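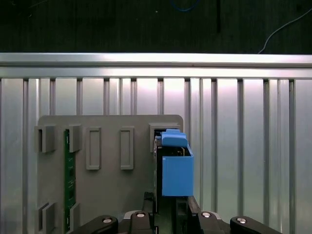
Nokuthula Potgieter starts her work on Monday with a small brush and a cup of screws. Before the robots move, she cleans the table, puts the parts back in the holders and opens the list of tasks for the day. I visited her at Skovitberg, where her group is collecting examples for a learning system called Zanira. The system must learn to put together and take apart old desktop computers.

"People think that we write a program for every movement," she told me. "We did this before, and it was slow work. Now a person guides the arm by hand controls, and we record everything. One recording is one example. Later the model looks at all the examples and tries to find what is common in them."

For one task they want 300 good examples. At the time of my visit they had 800 recordings in total, divided over 3 tasks, but she does not call all of them good. I asked what makes an example bad.

"A bad example is when the operator is not sure," she said. "The arm goes forward, waits, goes back a little, waits again. For a human it is normal, you are thinking. But the model does not see your thinking, it sees only the waiting. So it learns to wait, and it does not know for what."

I was surprised that mistakes are sometimes kept. If a card touches the edge of a slot and the operator corrects it in a calm way, Potgieter marks the recording and keeps it. She explained that a model which has seen only perfect insertions has no idea what to do after the first small error. Her colleagues at Uchida, a partner in the project, did not agree with this in the beginning, and the two groups had long phone calls on the subject. They still sort the recordings differently.

We were standing next to the table while she said this, and she pointed many times to the open computer.

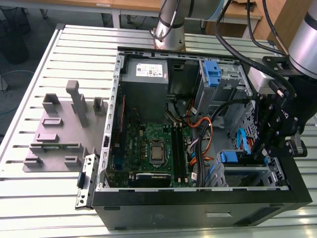 *The open computer on the work table, with the gray fixture plate at its left and the gripper over the drive cage.*

The fixture plate was her idea. In the first month the parts were simply lying on the table, and each operator put them in a different place. "I like variation, but I want to choose it," she said. "With the holders I know where the card begins. Then I can move the plate by two fingers, or turn it, and I write this down. It is variation which I understand." The holders are 3D-printed, and she has changed their shape several times. The older versions are in a drawer and she did not want to show them to me.

She has also strong opinions about cables. A cable is soft and never lies the same way twice, and it can hide the slot from one camera while another camera still sees it well. For this reason every recording is made from more than one view, including a small camera at the wrist. The operators may not tidy the cables between recordings. "In a real repair shop the cables are a mess," she said. "If we make everything beautiful, we teach the robot to work in our room only."

The recordings are stored and labeled in a tool named Closadent. Potgieter labels a part of them herself, mostly in the afternoon. She writes where the grasp begins, where the part is released, and one sentence in plain words about what was done. I asked if this is boring. She thought for some time.

"The first hour is interesting," she said. "After 2 hours I begin to see grippers when I close my eyes. Then I go for a walk."

Her next task for the operators is the removal of memory modules, where the small latches at the ends must be opened first. She has tried it herself with the controls and is not satisfied with her own examples yet.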